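I have been trying to quit coffee since Monday, so naturally I'm going to post through it.

Background: my dentist, Dr. Wunderlich, asked how many cups a day. I said two. She looked at my teeth for a while and wrote down 5.

She was being kind.

Day one. Went to bed at 7:40 pm with a headache that had its own zip code. Woke up, remembered, went back to bed.

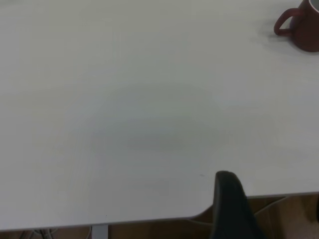
Day two I tried the chicory stuff. Hamisi swears by it. Hamisi also swears by cold showers and the 5 am bus, so I should have weighed the source.

It tastes like somebody described coffee to a tree.

Did some math on the old bank statements, which I don't recommend. $1,160 last year at Clulley alone. That's the place by my office with one outlet and a line out the door. I could have bought a used canoe. I don't want a canoe, but still.

Till says the trick is to replace the ritual. Get up, boil water, stand at the window, think your thoughts. Fine. I did that. My thoughts were all about coffee. 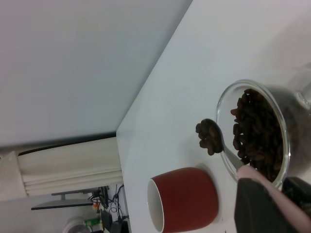 Day three, decaf. The guy at the register asked "on purpose?"

People keep telling me about their grandmothers. Sille's drank a pot a day and made it to 94. Great for her. Was she seeing Dr. Wunderlich?

Things I said out loud in a meeting before 10 am this week: "what is a deliverable, really." Also "no" to a question that was not yes or no.

The sleep is better, I'll give it that. I've started having dreams again. Last night's was a budget review and it ran long.

Day four. Had one cup. Small. Stood up the whole time so it wouldn't count.

Next cleaning is in December. If she asks, I'm saying two again.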